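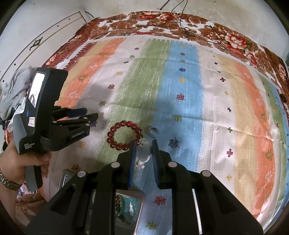

Can a robot tidy your room yet?

Sort of. Slowly! Picking up one small thing, like a little ornament, is OK for some robots now. A glass marble? Harder. It's see-through and it rolls. Beads on a loop flop about. Mirrors are tricky too, becuase the robot sees stuff in them that isn't there.

And making the bed... nope, not well. Quilts bunch up a new way every time.

So robots practice. Mingxuan Kang at Brilura says one robot tried the same pick-up 2,000 times. It still dropped 24. You'd need way less then that.

So yes, you still have to tidy up. Sorry.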